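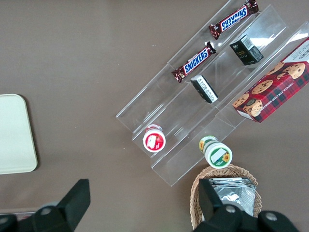 Figure 2. Clear acrylic stepped display stand, with Snickers bars on one of its tiers.

4.2 Counter displays and unplanned purchases

The counter was treated as a separate part of the shop in this study. Earlier sections dealt with the shelves and the window, where customers have time to look and can walk away without speaking to anyone. At the counter the customer is already committed to paying for something, and the wait may last only a few seconds. We wanted to know whether goods placed there were bought on the spot or had been planned before the customer came in, and whether the type of stand made any difference to what people noticed.

The counter work was carried out in 46 small shops in Imia and Lisivier over six weeks in June and the weeks following. All were independent general shops with a single till. Shops belonging to a chain were left out, as their counters are laid out by head office and the shopkeeper has little say in the matter. Petrol stations were also left out. In each shop we drew a plan of the counter, noted the type of stand in use, and asked the shopkeeper how often it was moved or refilled.

Three types of display were common. The first was the open carton, placed on the counter as it came from the wholesaler with the lid torn off or folded back. The second was the wire rack, usually supplied by a distributor and often kept long after the goods it was meant for had gone. The third was the stepped stand of clear plastic, of the general kind shown in Figure 2. A few shops used bowls, biscuit tins or a spare shelf laid flat. These were grouped together as "other" and are not discussed further.

Shopkeepers gave different reasons for their choice. Those using open cartons mostly spoke of time: the carton can be put out in a moment and thrown away when empty. Those using stepped stands said that customers could see the back row without leaning over, and that the stand could be wiped down at the end of the day. Several complained that clear plastic scratches easily and looks dull after a year or so. In Lisivier, where many of the counters are narrow, a stepped stand was sometimes turned sideways to leave room for the card reader, so that customers met the ends of the tiers first. The shopkeepers who had done this did not think it affected sales. We were unable to test this properly, as too few shops were involved.

Customers were interviewed outside the shop after paying. We spoke to 255 people in all. Each was asked what they had bought, which of the items they had meant to buy before going in, and whether they remembered anything on the counter. They were not shown a picture or given a list. Children on their own were not approached, which is a weakness, given that much of what is sold at the counter is confectionery and that shopkeepers in both towns named the hour after school as their busiest.

Most people who had bought something from the counter said they had not planned to. This agrees with what the shopkeepers told us and is not surprising. Less expected was how poorly the displays were remembered by those who had bought nothing from them. Many could say that there were sweets by the till but could not name any of them, and some described a counter that did not match our plan. A number of regular customers described the counter as it had been some months earlier, before a rack was removed or a stand was moved to the other side. They seemed to be answering from habit.

The type of stand had a small effect on recall. Customers in shops with stepped stands were somewhat more likely to name a particular product than customers in shops with open cartons. The difference was clearer in Imia than in Lisivier. It should be read with care, as the Imia shops with stepped stands were also the larger ones, with better lighting over the till. We tried to separate the two by looking only at the well-lit shops, but the groups became too small to be of use.

Glare was raised by customers more often than we had thought it would be. Clear plastic placed directly under a ceiling lamp throws light back towards the customer, and older people in particular said that they found wrappers and price labels hard to read. Two shopkeepers had dealt with this by moving the stand to the end of the counter. Another had stuck a strip of card along the front of each step and written the prices on it in thick pen, and customers in that shop spoke well of it.

Price was a further source of difficulty. Under half of the counters had a price on every item. Where there was none, customers told us they preferred to leave the item alone than to ask with a queue behind them. Shopkeepers tended to assume that people already knew what a chocolate bar costs. The interviews do not support this, and several customers guessed at prices well below those charged.

The wholesaler's part in all this is taken up in Section 4.3, using order records from Lachance and Drondent. Those records cover the same weeks as the interviews but list cartons only, so they cannot show which goods were placed at the counter and which went on the shelves.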